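Leaving the desk

Sinéad McGrath gave up her salary in January. No party, no cake. She handed in her laptop, walked to the Foley bus and sat on the top deck wondering what she'd done.

Now she works from a back room in Clarkivstead and says she wouldn't swap. Mostly wouldn't. Ask her on a invoice day and you get a different answer.

There are a lot of Sinéads in town these days. Translators, bookkeepers, a man who does nothing but fix other people's spreadsheets. They left offices for all the usual reasons -- commute, kids, a boss. What they found was a second job nobody had mentioned at the interview, because there was no interview. Chasing money. Deciding when to stop. Eating lunch.

Lunch comes up a lot. "I had cereal at three every day for a month," says Declan Dolan, who writes manuals for pump makers. He now shuts the lid at noon and goes out, rain or no rain. Down to the river at Ernside, round the weir, back. 25 minutes. He calls it the best thing he's done for his business and he's only half kidding.

Space is the other thing. Home is free but home has laundry. A rented desk costs money but you get other people, and a door that isn't yours to clean. Brick walls too, if you like brick walls. Everyone seems to.
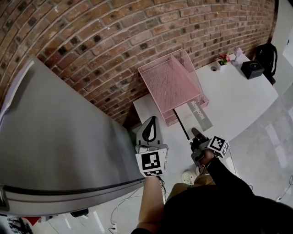
What it costs

Gráinne Noonan keeps a notebook. She's a bookkeeper so of course she does. Her first year on her own she wrote down every dollar that went out for work, stamps included, and the number that shocked her wasn't rent. It was software. Little subscriptions, $3 here, a bit more there, most of them for things she'd opened twice.

She canceled the lot one evening. Kept two.

Her advice to anyone starting: put tax money in a separate account the day you get paid. Not Friday-ish, not when you get round to it. The day. She has watched good people come undone over this. One client owed $459 and hid from the letter until it was a much bigger letter.

And charge more. They all say it. Cathal Tully spent his first year quoting low and working weekends to make up the difference, and the clients he got that way were the worst he's ever had. Late, rude, always one more change. He raised his rates, lost some of them, slept better. Still a bit nervous every time he hits send on a quote though.

The quiet part

Then there's the lonliness. Harder to get people talking on that one.

Nele Thiele moved here from a big agency with a loud kitchen and people singing at the copier. First weeks alone she kept the radio on all day, talk shows, anything. She'd hear herself answering it. What helped was Waklow, a breakfast that meets above the bakery -- no speakers, no name tags, no pitch. You turn up, you eat eggs, you moan. Somebody usually knows somebody who needs a thing done. Half her work now comes out of that room, she reckons.

She'd go without the work, she says. Eggs are good.
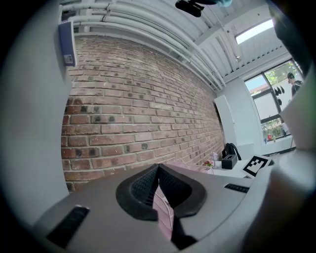
Gray plastic and ribbed black rubber, up close.

Would any of them go back? Dolan says no before the question's finished. Noonan says it depends on the pension. McGrath thinks about it for a while, looks at her phone, has to take this one, sorry.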